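Trostia Completes Comparison of Four Hand-Held Grippers for Teaching Robots Table Work

Trostia, a developer of tools for robot teaching, announced in July the results of its first comparison of hand-held grippers. The company tested 4 models, among them its own Lellura and the Karam gripper from the supplier Witex. The results will be used for the next version of Lellura, and customers who already own the present version can ask for the full report free of charge.

Hand-held grippers are used by a person to show a task directly with the hands. The camera on the gripper records the motion, and the record is later used to train a robot arm which carries the same fingers. For this reason the shape of the fingers and the view of the camera have a large influence on the quality of the training.

"Our customers were asking us the same question for a long time, which gripper they should buy for two-hand tasks," said Crisanto Macapagal, head of testing at Trostia. "We had opinions about it, but we did not have numbers. So we decided to make the numbers, also for the products that are not ours."

The comparison was made with everyday objects and not with special test blocks. The operators worked with nested cups, folded towels, jars with screw lids and small boxes. Each gripper was used for 200 demonstrations of every task, under the same room light and with the same operators. Over 1,000 demonstrations were recorded in the complete program.
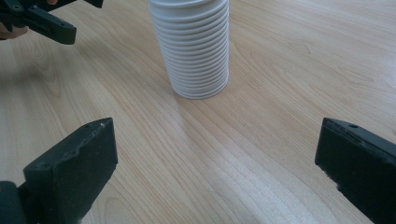 The cup task was the most difficult one for all models. One cup must be separated from the stack, and for this the second hand has to hold the rest of the stack steady without pressing the walls together. When the fingers close too strongly, the cups bend and stick to each other. When they close too weakly, two or three cups come out at the same time. Trostia counted a demonstration as correct only if exactly one cup was taken and the stack stayed standing.

In this task Karam reached the best result, with 177 correct demonstrations. The operators explained that its trigger has a longer way and gives better feeling for small forces. Lellura came second. It was preferred for the jar lids, where its wider fingers did not slip, and for the towels there was no clear difference between the two. The other two models were slower in every task, and their makers have received the data before this publication.

The test also showed a point which Trostia did not plan to study. Wear on the finger edges changed how the operators approached the thin objects, and after many hours they started to correct their hand angle without noticing it. The company now recommends to check the fingers each morning before recording, and to replace both fingers of a pair together.

"It is not comfortable to publish that another product was better in the hardest task," said Macapagal. "But we learned more from this than from a test that we would win. The trigger of Lellura will be changed, this is already decided."

The next version of Lellura will receive a longer trigger way and exchangeable finger covers. Trostia will repeat the cup and jar tasks with it before the sale starts. A comparison of cameras for the same grippers is in preparation, and Witex has agreed to take part in it.

About Trostia
Trostia develops hand-held grippers, camera mounts and recording software for research groups and industrial customers. The Lellura gripper is its main product.

Press contact
Crisanto Macapagal, Head of Testing, Trostia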